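Garden Forum > Growing Vegetables > Tomatoes > Blossom end rot on container plants, same thing every year

mudroomdiva

Okay, I need some help before I give up and plant petunias. I have 3 big pots of tomatoes on my back deck here in Anville and for the second summer in a row the bottoms of the fruit are turning brown and leathery. It starts as a little pale spot about the size of a dime, right where the flower used to be, and then it spreads and goes flat and dark. The plants themselves look terrific! Dark green, taller than me, loads of flowers. It's just the fruit.

What I'm growing: two plants of a paste type called Brastura that I picked up as seedlings at the Flarkby nursery (the lady there told me it was bred for pots, so maybe I misheard) and one cherry that came out of a six-pack with no tag. The cherry is perfectly fine. Not one bad tomato on it. Both of the Brasturas are doing it, and the one closest to the house wall is worse.

Potting mix is the same bagged stuff I use for everything. I feed with the blue powder every week, sometimes twice if I forget I already did it. Water when the top feels dry, which in August means I run out there at lunch and again when I get home, except when I get stuck at work, and then they look like wet laundry by 6 p.m. and I drown them and they perk right back up.

My neighbor says to crush up eggshells and put them in the pot. I've been doing that since spring and have a whole coffee can of shells saved up on the counter, which my husband would like me to deal with. My sister says Epsom salt. Somebody at work says to spray milk on them (???). I don't want to put all of that in one pot and end up with breakfast.

Can I save the tomatoes that are on there now? And is it a disease, do I have to throw out the soil? I would hate to, those pots are heavy and I already lugged them up the steps once.

lowell_creek_gardener

It's not a disease, so you can breathe! You don't have to throw out the soil and it won't jump from one plant to the other. Blossom end rot is what happens when the fruit doesn't get enough calcium while it's growing fast, but nine times out of ten there's plenty of calcium in the pot and the plant just can't move it. Calcium travels with the water. When the pot dries out and the plant wilts, the delivery stops, and the end of the fruit farthest from the stem is the part that goes without.

So that wilt-and-drown business is your culprit, I'd put money on it. I did the exact same thing my first few years with pots (I used to be proud of how fast they perked up). The one near the wall is worse because the wall throws heat back at it all afternoon and that pot dries out quicker.

What I'd do, starting tonight:

Pick off every tomato that already has a spot. They won't heal, and the plant is wasting energy on them. If the spot is small you can let it color up, cut off the bad part and eat the rest, it's only ugly. I make sauce out of mine.

Drag the wall one out a couple of feet if you can manage it. Get someone on the other side of the pot.

Mulch the top. Straw, shredded leaves, whatever you have, two inches or so, kept back from the stem a little bit. It makes a bigger difference in a pot than in the ground.

Water deeply in the morning before you leave, until it runs out the bottom, then wait a few minutes and do it again. Dry potting mix shrinks away from the sides and the first round goes straight down the gap and out the hole. You think you watered and the middle is bone dry. Ask me how I know.
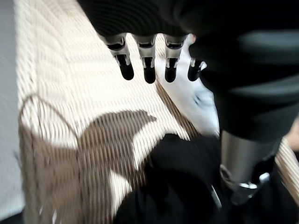

How big does the pot need to be for a full-size tomato?

Fifteen gallons is where I quit having trouble. You can get by with ten if you're home all day to water. Five-gallon buckets are okay for a small patio type or a pepper, but a big paste tomato will drink one dry before lunch.

You didn't say what size yours are, and "big" means different things to different people, so go look at the bottom of the pot, sometimes it's stamped there. If they're on the small side, I wouldn't repot now in the heat of summer. Just water more and go up a size next year.

Oh, and ease up on the blue powder! All that nitrogen is why the plant is taller than you. Too much feeding gives you a huge leafy plant, and those leaves pull the water (and the calcium with it) away from the fruit. Every two weeks at the strength on the box is plenty, and switch to something made for tomatoes with a lower first number.

Skip the Epsom salt. It's magnesium, and magnesium can compete with calcium on the way into the roots, so you could make things worse. The eggshells won't hurt a thing but they take forever to break down. Toss them in the compost, and tell your husband the counter is clear.

The cherry is fine because cherries almost never get it. Long paste types get it the worst. I grew one called Alcaraz for years because I loved the flavor, and the first set of fruit was half ruined every time, and then it would straighten itself out by the second set. Yours may do that too.

tomatoguy_pete

crushed up antacid tablets, the plain white kind. 2 per plant and water it in. my dad did it and i do it and never had a problem

mudroomdiva

Thank you both!! Went out and poked my finger way down in the wall pot and it was dust in there, after I had watered it. I feel terrible. Did the double watering thing like you said and it took most of the can before anything came out the bottom. It's mulched now with half a bag of straw left from the fall porch display.

I turned the pots over in my mind (not literally) and I think they're ten gallons. There's a number stamped on the rim but it says 3,712, so I'm guessing that's a part number and not the gallons, ha.

Picked off a whole mixing bowl of bad ones. Cut the spots off the ripest and they tasted fine.

lowell_creek_gardener

If you can swing it, get one of those drip kits with the little timer that screws onto the spigot. I put one on my deck pots and I haven't come home to a wilted plant since. Set it for early morning and then a short run in the middle of the afternoon. Check the emitters every now and then, they clog up if you have hard water.

One thing about the antacids, no offense to Pete. If your water swings are still going on, the extra calcium is just going to sit there in the pot along with the calcium you already have. Fix the water first. If you get to next spring and you're still worried, get a soil test. My garden has over 200 plants in it when you count the flowers, and I still only test every few years.

Give it two or three weeks before you judge. The little green ones on there right now may have already gotten shorted, so you could see a few more spots even if you're doing everything right. Look at the ones that set after today.

mudroomdiva

Will do, and I'm looking at timers now. Is the double watering something I should do with the cherry too or leave it alone?

lowell_creek_gardener

Do it with the cherry too, same mix, same heat. They'll split on you if they go dry and then get soaked.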